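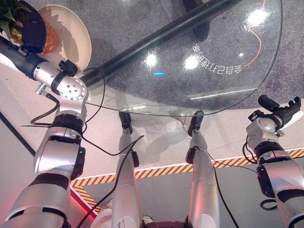 Pineapple is orange but has no smell, will it ripen on the counter?

Bought one for a cookout, over 2 days ago now and it smells like nothing. Do I wait or cut it? Fridge or no fridge?? First time buying a whole one, usualy get the cans.
satovkitchen

It won't get any sweeter once it's picked. Softer and a bit juicier, yes. Smell the base, if it's sweet there then cut it. No smell = give it one more day, not a week. After cutting, fridge, closed container, eat it within 6 days.
Makhubela

My aunt stands hers upside down overnight so the sugar runs to the top. Not sure it does anyting but we all do it.
brillier343

If it's sour just grill it. Brown sugar, hot grates, couple minutes a side. Pinch of salt helps too.
mokedik2000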